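3.2 Pattern scale and perceived room size

Respondents in the Tarkby survey were asked to rate printed wall coverings by how large or small they made a room feel. Of the 711 forms returned, most came from households in rented flats, where tenants may hang panels but not paint. Boutros had earlier found that small prints were preferred in kitchens and large ones in halls, and we kept her room categories so that the two sets of answers could be compared.
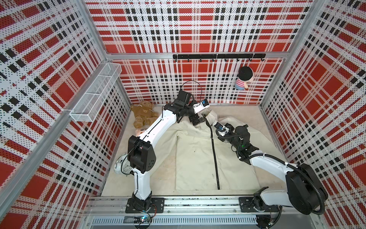 Figure 4. Red, white and black plaid on three adjoining walls.

Checks and plaids drew the widest spread of scores in the survey. Older respondents tended to link them with tablecloths and school clothing, younger ones with shops and cafés. Scale mattered more than colour: a fine check was often read as plain from across a room, while a large one was noticed at once. In Figure 4 the solid red squares are large and the white bands between them carry thin black and red stripes, so the repeat is easy to pick out on each wall. Designs of this type scored lowest for bedrooms and highest for play areas — a result we had not expected from the pilot interviews.

Floral prints behaved differently. Issa suggests that people judge them by subject first and by size second, and our interviews support this. Several tenants could name the flower on a wall they had lived with for years but could not say how big it was. Stripes are treated in section 3.3.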